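Skusura
September 3, 2018

Right, a fault thread, and I love this one. The Zoken grippers have been closing late. Four sessions in a row, always the left, always in the first 200 grabs. 134 was the worst!

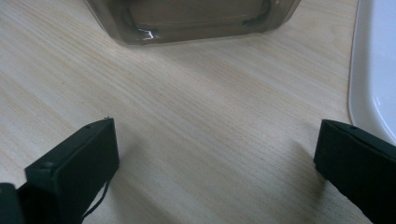

Jaws open wide, wood between them.

My first guess was the spring. Wrong! We swapped it in July and the lag came straight back. The log is lovely though – the squeeze is recorded on time and the finger follows seven frames later. So the fault sits between the trigger and the jaw, and I'm now very keen on the linkage.

Safety bit: a late jaw can nip you when you reach in to free a block. Hands out until it has shut, please.

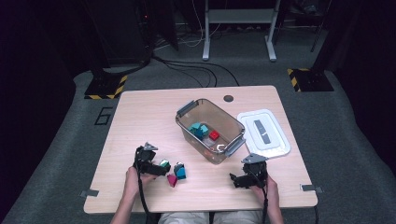 Sæther replied that the Jaltcombe pair did the same until the pivot screw was backed off a quarter turn, and asked if ours had ever been greased.

Never greased! Trying the screw first, then grease, one change at a time so we know which did it. Numbers to follow – I can't wait.

7 comments · 4 shares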